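Print
E-mail

Chapter 6
Laying Out a Two-Arm Bench

The first five chapters dealt with single arms: choosing one, bolting it down, and making it stop when told to. A second arm on the same bench changes most of the earlier decisions. Reach now has to be considered in pairs. Cables that were merely untidy become obstacles, and a fixed point on the table has two sets of coordinates, one for each base, which must agree before any shared task is attempted.

The bench used throughout this chapter was put together by Tassanee Wongsuwan and Shireen Mokgethi in the shared workshop at Virnlow. It is referred to below as the Khunthong bench, the name it has in the workshop's own notes. Readers working at home will probably have less floor to play with, but the order of work is the same.

6.1 Spacing the bases

Both bases are mounted along the same long side of the table, facing the operator's side. The distance between their centres on the Khunthong bench is 700 mm. This figure was reached by trial. With the bases closer together the elbows met during ordinary moves; further apart, the region that both grippers could reach with the jaws pointing down became too narrow to be of use.

Mark the centre line of each base on the table before drilling. Check that the two lines are square to the edge, then clamp the plates and run each arm by hand through its full sweep. Drill only after this check. A base plate that has been moved once will leave a set of holes under the second position, and the bolts will tend to creep towards them.

Left and right are named from the arms' point of view. An operator facing the bases will therefore find the right arm on the left. All labels, log entries and program names in this book follow that rule.

6.2 The working surface

A bare table top is a poor choice for early trials. Glare upsets overhead cameras, and hard contact marks both the top and the finger ends. Brown paper is cheap, matt and easily replaced. Wrinkles are tolerable if they stay low; a raised edge should be taped before it can catch a finger.

Test pieces should be light, soft and plainly different in colour. Foam cubes meet all three needs. Set them well apart at first, with enough room for an open gripper to come down between any two without touching either. Keep the first layout inside the reach of one arm, and park the other clear of it.

6.3 Cable runs

Allow slack for the wrist at full turn, then add about 10 per cent. A loop carried above the arm is easier to manage than one dragged across the table. Spare length should be kept off the working surface altogether.

6.4 Agreeing the two frames

The Kosa controller stores one frame per arm and does not compare them. The comparison is made by touching each gripper to the same mark and noting both readings. Repeat at not fewer than six marks spread over the shared region. Table 6.1 gives the readings for the Khunthong bench, and the method of fitting them is set out on page 71.

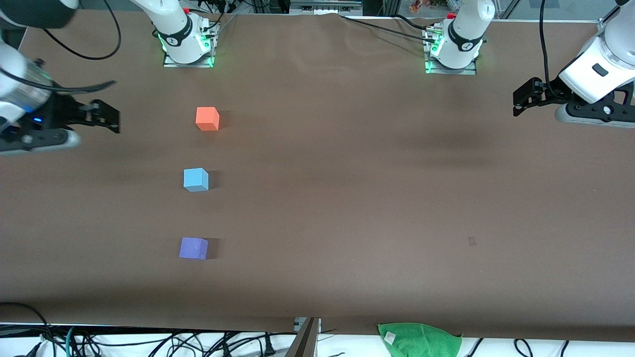 67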